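这个月一直在折腾两副手持夹爪，拖到五月底才有空坐下来写。先说一句，我不是做机械出身的，下面都是用出来的感受，有说错的地方欢迎在评论里骂我，骂得轻一点就好。

事情的起因是Lai-ching Mok把她那套旧的Vondráček夹爪借给了我。她说你老是抱怨自己那副夹不住细东西，那就拿一副别的去比比看，省得天天在群里念叨。我自己手上这副是Rarkik的，用了挺久，感情比较深，所以一开始心里是偏着它的，这点得坦白。

两副拿在手里，第一感觉差得很远。Vondráček那副重，握久了手腕发酸，但是合拢的时候特别稳，扳机走到底有一个很清楚的停顿，你知道它到位了。Rarkik这副轻得多，手感软软的，像捏一个旧晒衣夹（我妈家那种，弹簧快没劲的），好处是拿一下午也不累，坏处是夹没夹紧全靠自己感觉。我后来把这个感觉讲给Định Doãn听，他笑了半天，说你这是在写品酒笔记吧。

比较的项目是我自己定的，没什么科学依据，就是家里有什么就夹什么：叠毛巾，拎塑料袋，捡纽扣，还有最让我头疼的一项，从一堆衣服里把细绳子挑出来捏住。硬的东西其实两副都还行，杯子、盒子、遥控器，闭着眼睛都能拿。真正拉开差距的是软的、细的、会躲的东西。布料你一碰它就塌，绳子更过分，指尖往前送一点，它就顺着褶子滑到下面去了。
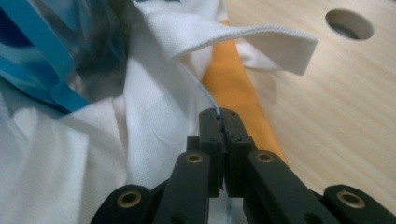
我试出来的办法是先别急着合，张开一条小缝，让绳子自己落到两指中间，再慢慢收。收得太快，布也会跟着一起卷进来，那就得松开重来。另外角度很要紧，手腕稍微压低一点，让指尖贴着布面走，比从正上方往下戳要好得多。这一招还是Nhi Tăng教我的，她练这个比我久，动作又轻又快，我在旁边看着觉得自己像在用两根筷子夹豆腐。

说到指尖，我觉得大家平时聊夹爪总爱聊电机、聊连杆，反而很少聊指尖内侧那一小块面。可是夹细绳的时候，起作用的就是那一小块。面磨花了，绳子就容易打滑；贴了软垫，又会变厚，薄布倒是好夹了，绳子反而被软垫吞进去，捏着心里没底。我前后换了3种垫片，最后留下来的是最薄、最便宜的那种，有点哭笑不得。

再说连杆。Rarkik这副的转轴松了以后，两根手指合上会有一点点错位，夹盒子完全看不出来，夹绳子就很要命，绳子会从错开的那一侧溜走。我星期五晚上把它拆开重新紧了一遍，拆的时候还掉了一颗小螺丝，趴在地上找了15分钟，最后在拖鞋里找到的。紧完之后好了不少，但是扳机也跟着变涩了，所以别拧太死，拧到不晃就停手吧。

相机这边顺便提两句。我原来把视角调得比较平，想多看一点桌面，结果指尖老是糊在最下面，回放的时候根本分不清绳子到底在不在两指之间。后来往下压了一点，桌子少看一截，指尖清楚多了。Huệ Đoàn的意见跟我相反，她觉得视野宽更重要，指尖看不清可以靠练。我们为这个争了一整顿晚饭，谁也没说服谁，菜倒是吃光了。

那到底选哪副呢？如果你主要拿硬东西，又想要每次都一样的手感，我会推荐Vondráček，重就重点吧，中间多歇几次。如果像我一样整天跟衣服、毛巾、绳子打交道，我还是偏向Rarkik，前提是你愿意隔一阵子就拆开来紧一紧。它的软，在布料上其实是优点，力气收得住，不会把薄的料子扯变形。

Vondráček那副下周要还给Lai-ching了，还之前我想再拿它试试拉链和鞋带。鞋带我估计会很难，尤其是扁的那种。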